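Living Room Walk-Through Checklist, Unit 5
Hemarley House, managed by Skurnberg Lettings
Inspection date: 21 June 2021

1. Floor, walkways
Result: ACTION
Comment: Thin black cable crosses the tile in the direction of the stand fan. Reroute along the baseboard. Loose footwear to be kept off the walking line. Minimum clear width is 80 cm.

2. Stand fan
Result: PASS
Comment: Base level, pole tight. Grille screws checked by hand.

3. Cables, left side
Result: ACTION
Comment: White cables tangled next to the round base with the glass top. Separate and tie. Do not coil under load.

4. Window ledge
Result: ACTION
Comment: Bottles and bags stored on ledge. Remove anything that could fall when the window is opened.

5. Seating
Result: PASS
Comment: Sofa and gray chair stable. Blanket to stay clear of the floor. Fire label on sofa legible.

6. Coffee table
Result: PASS
Comment: Legs tight, no play. Basket may remain.

7. Storage, left wall
Result: MONITOR
Comment: Plastic bin and stacked boxes. Heaviest box goes at the bottom. Recheck at next visit.

8. Wastebasket
Result: PASS
Comment: Mesh type, accepted for dry waste only.

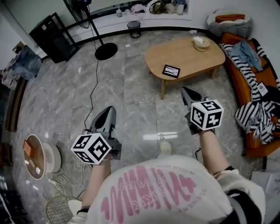
Items 1, 3 and 4 stay open until signed off on form 460.

Skurnberg Lettings | Contact the office | © 2021 | Back to top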